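Teleop notes, part 4: pushing blocks

April 6, 2018

Part 3 ended with the joystick mapping, which I have since thrown out. The arm now follows a handheld tracker, translation only, with the height of the tool tip fixed in software. Two degrees of freedom is enough for pushing. The rod can't grasp anything, so there is no point giving the operator a wrist to worry about.

Each demonstration is one instruction from a list, such as "push the red cylinder to the yellow hexagon" or "move the blue cube next to the green star." I read the line, press the pedal, do it, and press the pedal again. Commands are logged together with the camera stream. I recorded 305 episodes in March and kept 200 for the first training run. Most of the discards were mine — I pushed the wrong block, or I stopped halfway to think, and a policy trained on pauses learns to pause. 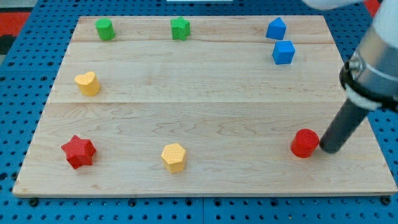 Contact is where most of the skill goes. Push a cylinder slightly off center and it slides around the tip, and then you spend the next several seconds chasing it. Flat-sided blocks are easier if you meet the face squarely. The stars are awkward, because a rod that settles between two points will steer well until you need to turn, and then it has to be backed out. I back out a short distance every time now, even when I don't need to, so that the recovery motion shows up in the data often.

Latency matters more than I expected. The old Dokach driver buffered commands and I was overshooting constantly. With the buffer removed and the loop set to 200 Hz, the overshoot went away and my episodes got shorter.

Layouts are shuffled by hand between episodes. I have been lazy about this and the corners are underrepresented, so the next batch will use start positions from a random list. The target is 578 episodes in total, all with the same tool and the same height setting. If I change the tip again I will have to start over, so I am leaving it alone.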